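Under-cabinet light strip flickers when dimmed
Ticket opened by Hashini Patwary, Monday, April 1, 2024

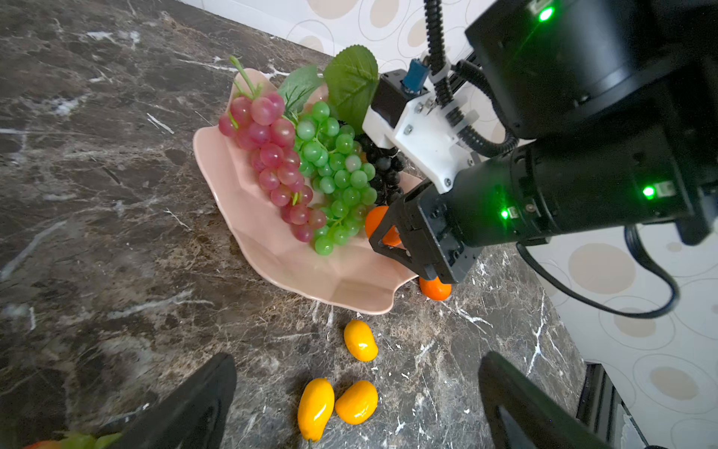
So my Kinau strip is driving me nuts! It's fine at full brightness, but once I bring the dimmer under 30 percent it starts to flicker, and then the far end goes dark. I've reseated both connectors (twice) and swapped the power supply for the spare that came in the box – no change. At full power it's lovely, the white veining in the dark brown marble really shows up and so do the pink grapes on the scalloped dish. Turn it down and I get a disco.

Update, same evening: Nadja from support asked which dimmer I have. It's a Garcia wall dimmer, left over from the old halogens. She thinks it needs a higher minimum load and is mailing me an LED one. I'll leave the strip on full until it gets here.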